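Teaching by Hand: Frequently Asked Questions
Updated 2024-02-15

What is Orkel?
Orkel is our open project for teaching two-handed robots everyday jobs by showing them how. You move, the robot moves with you, and every joint angle gets saved along the way. It's a lot of fun, and most people are hooked after one session!

Do I need to know how to code?
No. If you can put on a pair of gloves and press a foot pedal, you can record a demonstration. The code comes later, when you train.

Should I guide the arm by hand or use the gloves?
Both work. Guiding by hand is great for slow, simple reaches, and you feel right away when a path is awkward. For anything with fingers, use the gloves – you can't hold an arm and pose five fingers at the same time (we've tried).

How many demonstrations does a task need?
Plan on 100 for a first try. Our lid-closing task got going with 46, but the lid always started in the same spot. The shared set now holds 2,408 demonstrations, and you're welcome to start from those.

Do failed tries count?
Keep them! Mark them with the left pedal. A fumble followed by a good recovery is some of the best data we have.

Why do you spend so much time on boxes?
Boxes are wonderful teachers. They're light, they're cheap, and they show you quickly whether a grip makes sense. 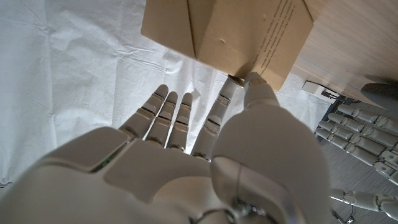

Thumb and index finger come first in our lessons, and the other three fingers can wait. Thenmozhi Sastry wrote the grip guide, and her advice is to close slowly and stop as soon as you have contact. New operators nearly always squeeze too hard – there's no touch feedback in the gloves yet. We hope to add it in July.

Can I use just one hand?
Sure. Pick "single" in the Piker menu before you record. You can't switch halfway through a session.

My robot hand lags behind mine. What's wrong?
Check the network first, then recalibrate the gloves. If the delay is still there after 2 restarts, send us the log file.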